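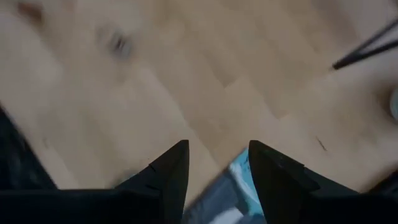
Squeaks, Gaps and Slippers: How Families in Platstead Live With Their Floors
Mihret Derese
Home and Community Studies, final project report

Why I picked this subject

When our teacher asked us to choose something in the home that people use every day and hardly ever talk about, most of my classmates went for kitchens or phones. I went for floors, mainly because my grandmother has strong feelings about hers and I grew up listening to them. She raised four children on bare boards, then had carpet put down, then had it all pulled up again, and she can tell you what she disliked about each stage – usually over tea, and usually for longer than you planned to stay!

How I did it

I spent most of March visiting two streets in Platstead, Amell Road and Coman Street. The houses on Amell Road are older and many still have their first floorboards, while the Coman Street apartments were built much later and mostly have laminate. I wrote a short letter, put it through doors, and then came back to talk to anyone who was willing. People were very kind about it, and I was given a lot of cake. I also read around 300 pages of old housing newsletters at the library, which was slower going than the cake.

What people told me

Noise came up first in nearly every conversation. On Amell Road it was squeaking, and people knew exactly which boards to step over at night when a baby was asleep. On Coman Street it was footsteps from upstairs. One couple there had made peace with their neighbors by giving them slippers as a holiday present, and I am glad to report that the slippers were well received.

Cold was the second big subject. The older houses have gaps between the boards, and families had tried rugs, rolled towels, strips of felt and, in one hallway, a whole extra carpet laid over the first one. Hardly anyone on Coman Street mentioned drafts, but several people missed the feeling of real wood and said so with a bit of a sigh.

What I would change

I visited mostly in the afternoon, so I met plenty of retired people and parents with small children and not many others. With more time I would go back in the evenings – and I would ask renters and owners separately, as renters often told me they had never been allowed to choose a floor at all.

Thanks

Thank you to everyone on both streets, to the library staff for carrying up the newsletter boxes, and to my grandmother, who read two drafts and corrected the part about her carpet.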